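Applies to the two-arm manipulation project, fall term. Questions about the line-follower class are answered on that class's own page.

# Two-Arm Project FAQ

## Joining

**Do I need to have taken the programming course first?**
No. You need to be able to edit a text file and run a command from a terminal. Students who have not used Python start on calibration and part layout and move to scripting after the first month.

**How many hours is it?**
One fixed session, 3:30 to 6:00, in the Cuevas building, plus whatever bench time you book. Cell time is booked in two-hour slots. Unused slots are released after 20 minutes.

**Can students from other schools join?**
Vimstead students only for the project itself. The Mumbridge meet in March is open to any registered school team.

## The cell

**What is Zellow?**
Our control package. It reads a task file, plans both arms, and writes a log for each run. It was started by an earlier group and some of the documentation is out of date. When the docs and the code disagree, trust the code and open a ticket.

**Can I run it on my own laptop?**
The planner and the simulator, yes. The arm driver only runs on the cell computer. Do not install the driver elsewhere and connect over the network.

**Why does my script stop with "reach limit"?**
The planner rejects any target more than 940 mm from the base of the arm assigned to it. Check that you have assigned the correct arm before you move the part. If both arms reject the target, your table origin is probably wrong.

**How often do I recalibrate?**
At the start of every slot, and again after any contact with the walls or the rail. The routine takes 7 minutes. A saved calibration from a previous slot is not accepted for scored runs.

**Who can change a gripper fingertip?**
Anyone who has passed the bench check. Power off at the switch first; a software stop is not enough. Record the change in the log header.

## Runs and scoring

**What counts as a completed run?**
The part is released, both arms are back at their park positions, and the log closes without an error. Touching the part by hand after the start command voids the run.

**How many runs do we need for the report?**
27 per task, same calibration method throughout. Include failed runs. Reports that list only successes are returned.

**Where are last year's logs?**
On the shared drive, in the folder named archive. There are 487. Files before the October format change need the converter script.

**Can two teams share a task file?**
Yes, if both reports say so. Results have to be your own.

## Part handling

**Which gripper settings should I use for sheet material?**
Start with the low-force preset and close slowly. The default preset was tuned on solid blocks and will crease board along any score line it catches.

**Do we have to fold the carton completely?**
Not for the first milestone. Stage one is pick, align, and release flat. Stage two adds one fold, with one arm holding the panel and the other lifting the flap.

**How should the carton blanks be laid out?**
The carton task is scored on how the arms handle a flat sheet, so blanks go down unfolded and the task file must name each one separately. Use two colors when two blanks are out together, such as the pale green one on the left and the pale blue one on the right, so that a mix-up is easy to spot in review. Watch the boundary between them: the left gripper can come down at the edge of the blue sheet while its forearm is still over the green. Set a keep-out margin in the task file if you do not want that.
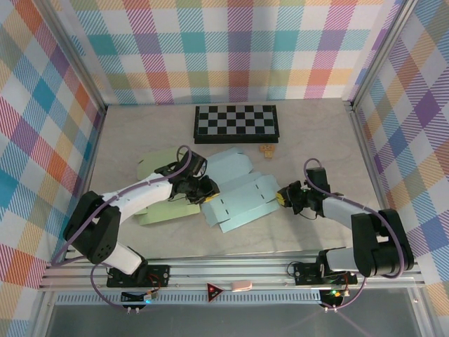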